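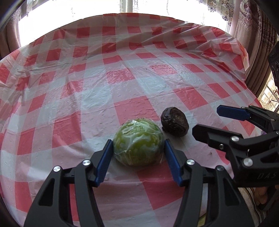 Filed under: Days Out, Food & Growing

I've wanted to go to the Buvus open day for ages, mostly because it's free and I'm nosy about where my veg comes from. Buvus is the packing and storage place out past Ilport, the one with the long green roof you see from the bus, and once a year in October they open the doors and let you wander about. I'd imagined a couple of leaflets and a bowl of apples. Instead there was loads going on, and the bit I liked best was the produce room at the back, with its round table done up in a red and white gingham cloth like somebody's gran was about to serve tea. There was a cabbage on it wrapped up tight in cling film, and next to it a beetroot so dark and wrinkly I wanted to take it home and roast it on the spot. A few crumbs on the cloth too, which made me feel very much at home!

Anyway, I should start at the beginning. I got the ten o'clock bus from Tovar, which takes you right to the gate, though you then have a bit of a trek round the side of the building (follow the chalk arrows, not the big sign, the big sign takes you to the lorries). You get a sticker and a cup of tea at the desk and you can either join a tour or go round on your own. I did the tour first and then went round again on my own, because I always miss things when someone's talking.

The tour starts in the cold store. Take a coat. I had a cardigan on and I regretted it by the second door. They told us they can hold 3,000 crates in there when it's full, stacked right up to the ceiling, and it smelled wonderful, all earth and cabbage leaves. We then went through to the washing line, where they'd switched everything off so we could hear, and on to the packing hall. There were 1,230 people through last year apparently, and I can believe it, there was a proper crowd at the packing hall and I mostly saw the back of a man's anorak.

The storage talk was what I'd really come for. I waste far too much veg at home – I buy a whole cabbage, use a quarter and find the rest weeks later looking sorry for itself. The advice was to keep it whole for as long as you can, wrap it well and put it somewhere cold, and to peel off the outer leaves only when you're ready to cook. Beetroot should have the leaves twisted off and go in a box of damp sand in the shed if you've got one. I haven't got a shed but I've got a very cold cupboard under the stairs, so that's getting a box of sand and my other half can just live with it. 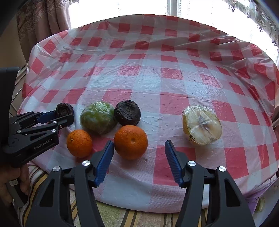 Fruit got its turn as well. I hadn't realised how much there was to say about oranges! You want them heavy for their size, and they'll do fine in a bowl for a week but last a lot longer in the bottom of the fridge. Cut fruit is another matter. I'd always put half a pear back in the fridge on a saucer and then been cross about it the next day, and seeing a half on the table wrapped in film with writing on the plastic made me think I should dig out a marker pen and start labelling things myself. My fridge is full of mystery parcels as it is.

Lunch was soup and bread from the Gullon bakery stall in the yard. I had the leek and potato, which was lovely and thick, though the queue was slow and they'd run out of the seeded rolls by one o'clock. There's not much seating either, so I ate mine on a low wall next to the bike racks. If you're going with anyone who can't stand for long I'd eat early.

Before I left I bought a sack of carrots, two leeks and a beetroot the size of my fist from the shop by the gate. It's card only, which caught out the couple in front of me. The last bus back to Tovar goes at half past four and it does leave on time, so don't get stuck chatting in the cold store like I nearly did. I've got the carrots in the cupboard now and I still need to find some sand.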